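分类：地方史 › 地图与步行读物 › Rundach 老城

Jikska 老城步行套装（地图＋小册子＋透明叠片）

先说清楚盒子里装的是什么，省得你翻到最后还在猜。一张大折页地图，一本76页的小册子，3张透明叠片，一个可以挂脖子的防水袋，还有一支软铅笔。铅笔是我硬要加进去的，后面会讲为什么。

Jikska 是我给这套东西起的牌子，说是牌子，也就是我一个人，外加楼下一家愿意接小单的印刷店。我在 Rundach 住了很多年，一直喜欢在老城里瞎转，转着转着就开始记笔记，笔记记多了就想画图，图画出来又觉得光自己看有点可惜。最早的版本是复印纸，黑白的，折起来塞在裤兜里，下一场雨就烂了。朋友来玩，我就塞给他们一张，他们回来以后都说好玩，但是看不清，也不知道该从哪头走起。现在你看到的这一版就是被这些抱怨一点一点逼出来的。

Rundach 不大，老城更小，从东头走到西头，中间不停的话，一杯咖啡还没凉你就走完了。可是它麻烦就麻烦在一层压着一层。今天的集市街，下面是老的集市街，再往下是一条排水沟，沟的走向到现在还决定着两边房子的门朝哪儿开。你要是只看墙上那些蓝底白字的说明牌，每块牌子讲一座房子，讲得都对，但是你很难把它们连起来。哪座房子先有，哪座后有，谁占了谁的院子，谁家的后墙原来是城墙，牌子上都不写，也写不下。

所以我做了叠片。

叠片是透明的薄胶片，大小跟地图的中间那一格完全一样，对准两个角上的小十字，往上一盖就行。第一张是有城墙时候的老城，第二张是拆了城墙、通了马车路以后的样子，第三张是铁路来了之后的。单独盖哪一张都可以，全盖上去也能看，就是有点花，我自己喜欢先盖第一张，在街上站一会儿，再把第三张换上去。你会发现有些墙角死活不肯挪地方，换了几茬主人，翻修了几回，那个角还在那儿。

颜色我挑了很久。第一张是褐色，第二张是墨绿，第三张是深蓝。最开始第三张用的是红色，结果太阳底下看得人眼晕，而且跟地图上的步行路线撞了色，有位客人顺着一条早就没了的铁路支线走到了人家菜园子里（抱歉抱歉！）。改成深蓝以后就没再听说过这种事。

地图本身是双面的。正面是老城，标了13个停留点，用数字标，从河边的旧磨坊起，到城外的小教堂为止。背面是 Druvura 河谷那一段，给想走远一点的人用。Druvura 这条河很多外地人都没听过，窄，水也不急，但是老城的一大半生意以前都靠它，磨面、染布、泡皮子，连打官司都是为了它，上游的人筑坝，下游的人就去拆，拆完再打官司。河谷那一面我画得粗一些，主要是小路和几座桥的旧址，比例尺跟正面不一样，图角上标了，看的时候留神一下。

纸是合成纸，不怕水，撕不太动，折痕处折多了会发白，这个我没办法，换过两家供应商都一样。折法是横着先折，再竖着折，拿出来之后可以只翻开你要的那一格，不必在风口里跟一整张大纸搏斗。我在桥上试过，风大的时候还是得用身子挡一下。

小册子是正文。每个停留点有几页，讲那个地方原来是什么、后来是什么、现在剩下些什么，有时候还讲讲我怎么知道的。我尽量把出处写进去，老的地契、教区的账簿、房产纠纷的卷宗、旧报纸的广告。广告特别好用，一个做帽子的在报上登广告，说他的铺子搬到了“谷仓对面，原秤房隔壁”，就这么一句话，谷仓和秤房的位置就都钉死了。

说到谷仓，很多人买这套东西是冲着 Lappalainen 谷仓来的，我多讲几句。

Lappalainen 谷仓在老城的北角，现在那座砖楼是后来的，原来的谷仓是木头和石头混着盖的，下面一层石头，上面木头，屋顶陡得要命。它给烧掉过，也给水泡过，还有一阵子归了城里的消防队放水车，再后来做过舞厅。现在楼下是一家修表的和一家卖毛线的，楼上空着。你要是白天去，绕到后院，靠近地面的地方有一排石头跟别的不一样，大，颜色发灰，没有砖缝，那就是老谷仓的底。我第一次看见的时候蹲在那儿看了半天，修表的师傅出来问我是不是丢了东西。

谷仓的名字有好几种说法。有人说是姓，有人说是从上游一个村子的名字来的，谷子从那儿运下来，就叫成了这个。两种说法我都写进册子了，也都写了我觉得靠得住和靠不住的地方。老实讲，我偏向村子那一种，账簿里早期写的是“来自 Lappalainen 的谷”，后来才慢慢缩成“Lappalainen 谷仓”。但是也有懂行的客人来信跟我争，说那本账簿的抄写人手很懒，不能当真。信写得很好，我看了两遍，还是没有被说服。 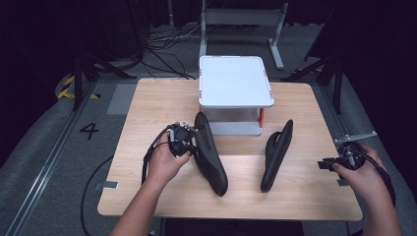 册子里我自己最得意的是第七个停留点，秤房。秤房现在什么都没有了，就是一小块空地，停着几辆车，边上有个邮筒。可是从前进城的货都得先过秤，过了秤才能进集市，秤房的人管得严，得罪的人也多，留下来的纸就特别多。有人告他秤砣不准，有人告他吃早饭的时间太长害得鱼都臭了，有人告他家的狗。我把几份申诉书翻成了现在的话放进去，原文的用词能留就留。好几位客人跟我讲，他们是站在那块停车的空地上，靠着邮筒读完的，读得直笑。我听了高兴得不行。

关于翻译也交代一句。老文书里的拼写乱七八糟，同一个街名一页纸上能写出四种样子。正文里我统一用现在的写法，旧写法放在书末的对照表里，按笔画排，查起来快。要是你拿着自己家的老地契来对，多半能从那张表里找到一点线索。

好，现在讲怎么用。

我建议从河边的旧磨坊开始，早上去，八点钟左右光从河面那边过来，磨坊的侧墙上几道旧水位刻痕看得最清楚。下午去也行，就是得凑近。从磨坊上来，走染坊巷，别走大路，大路是后来开的，好走是好走，可是你就错过了那个拐弯。染坊巷拐得很没道理，平白无故往左偏一下再偏回来，把第一张叠片盖上去你就懂了，那里原来有座城门楼，巷子是贴着门楼的脚绕过去的。门楼拆了那么久，大家还是照着它绕。

从门楼旧址到秤房这一段最密，差不多每走几步就有东西看，走慢点。中间有一处台阶，婴儿车和轮椅过不去，册子里画了绕行的路线，多走一小段，路面是平的。过了秤房就是集市街，人多，要是赶上七月，街上摆满了桌子椅子，你得侧着身走，墙脚的东西基本看不到。七月来的朋友我会劝你反着走，先去城外的小教堂，再往回走，到集市街的时候正好过了午饭的点。

走完全程要多长时间，这个问题我被问得最多，可我真给不出一个准数。有带小孩的，走了一半去喂鸭子了，就没有然后了。有一对老先生老太太，一天只走两个点，住了一个礼拜，走的时候来跟我说还差一个。你就按自己的来，防水袋里放得下一块三明治，我试过（小的那种）。

铅笔。小册子每个停留点后面留了半页空白，浅灰的格子，给你画画写写用。合成纸的地图上圆珠笔会糊，软铅笔倒是写得上去，回家还能擦掉，所以我配了铅笔。有人拿那半页画窗户，有人记价钱，有人给孩子量门洞，写着“能过两个爸爸”。也有位客人把自己祖母讲过的一件事写在了染坊巷那一页，后来拍下来寄给我，征得同意以后，我把它加进了新一次印刷的附录里。这种事多来一点才好。

下面是几样常被问到的，我一块儿写了，免得来回发信。

叠片会不会刮花？会。跟钥匙放一起肯定花，所以我给每张配了纸套，纸套不结实，掉了也别心疼，随便找个信封都能替。叠片可以单买，丢一张补一张，不用重买一整套。下单的时候写清楚是褐色、墨绿还是深蓝，光写“第二张”我还得回信问你是从哪头数的。

能不能只买地图？能。只买小册子也能。可是小册子里写了很多“见地图某格”，你没有地图的话会有点恼火。反过来倒没事，地图单独用挺好的。

有没有电子版？没有，暂时也不打算做。我试过做成手机上看的，叠片一盖，屏幕上就一团糊，放大了又找不着自己在哪儿。也许有更聪明的人能做好，我做不好。而且说句心里话，我就是喜欢看人在街角把一张大纸翻来翻去。

孩子能不能用？识字的都可以，不识字的喜欢玩叠片。学校来订的话给我写信，我可以把叠片单独装一包，再多放些铅笔。老师们一般只带学生走前半段，磨坊到秤房，一个上午刚刚好，后半段路长，中间没有厕所，这一点我觉得还是讲在前头比较好。

内容有错怎么办？写信来！头一版印出来，我把城外小教堂的钟写错了地方，写成了在西侧，被指出来的时候我脸都红了。现在每一盒里都夹着一张勘误小条，有新的错就印新的小条，老客人来信我也给补寄，不收钱，装在普通信封里，路上慢一点。

这一版一共印了1,000套，印刷店那边说再少就不划算了，再多我家走廊就放不下了。编号是手盖的，盖在小册子的封三，右下角，有几本盖歪了，我没挑出来。你要是想要某个号，下单时写一句，还在的话我就给你找，不在了我就挑个长得像的。

包装是灰色硬纸盒，掀盖的，盒盖里面印了一小段城墙的立面图，是照着旧图描的。盒子竖着能插进书架，我特意量过家里那几层。寄的时候外面再套一层瓦楞纸，目前为止收到过被压扁角的，没收到过里面坏掉的。真坏了你告诉我，换一套就是。

还有些不太要紧但是我想讲的。

地图上有些虚线，图例里写的是“推测”。推测的意思就是我手上没有直接的文书，是靠房子的朝向、地块的边界和老排水沟凑出来的。城墙东南那一段全是虚线，从染坊后面到修道院的果园，到底是直着过去还是拐了个弯，我前后改过好几次。现在画的是拐弯的，因为果园那边翻修地窖的时候挖出过一截斜着的石基，我去看了，还厚着脸皮借了梯子下去。石基的方向跟拐弯的画法对得上，不过就那么一小截，我不敢画成实线。哪天有人在隔壁再挖一个地窖，这事就有答案了。

修道院本身没有算进停留点，有人问过为什么。它现在归私人，门常年关着，站在外面只能看到一道高墙和几棵梨树，让大家大老远走过去看墙，我有点不好意思。册子后面单独给它写了一节，坐在家里读就行。要是赶上开放参观，去，一定要去，地面上的旧砖排得特别好看，有一块上面还有个猫爪印，砖没干的时候踩上去的。

河谷那一面，路况说两句。桥的旧址有些在草地里，草地是人家的，沿着边走，门开过要记得关上。雨后靠河那条小路泥很深，我自己陷过一次，鞋救回来了，袜子没有。背面没有配叠片，我想过要做，可是 Druvura 改过好几次道，老图之间又互相打架，拿三张老图叠在一起，河能走出一条辫子来。等我把这个理顺了再说，什么时候理顺不知道，别等。

字号也改过了。老版的小册子字小，上了年纪的客人得摘了眼镜凑上去看，这一版放大了一号，行距也松了，代价就是册子厚了一点。封面是布纹纸，深灰的，拿在手里不打滑，沾了咖啡能擦，沾了果酱会留印。装订用的是线装，可以完全摊平，放在石头墩子上也不会自己合起来。

取货的话，在 Rundach 的朋友可以直接来拿，我一般下午在，按门铃多等一会儿，我耳朵不太灵，又常在后屋。集市街上的旧书店也替我放了几盒，价钱跟我这里一样。外地的走邮寄，邮费按实际的收，两套以上我会塞进一个箱子里，能省一点是一点。

最近来信里问得多的还有一样，就是会不会出续篇，讲火车站那一片。想做，材料也攒了一抽屉，站房的图纸、货棚的租约、站前旅馆的早餐单子都有了，就缺一张像样的底图。老的铁路图把站前广场画得特别大，跟实地怎么都对不上，我怀疑画图的人是照着规划画的，后来没盖成那么大。家里要是有站前广场的旧图或者旧明信片，背面写了字的最好，麻烦借我看看，用完就还。

相关条目
Jikska 单张透明叠片（褐色／墨绿／深蓝）
Druvura 河谷旧桥明信片，一套
Lappalainen 谷仓立面图，可装框
Rundach 旧街名对照表，折页
秤房申诉书选抄，小开本
备用防水袋与挂绳
软铅笔，整包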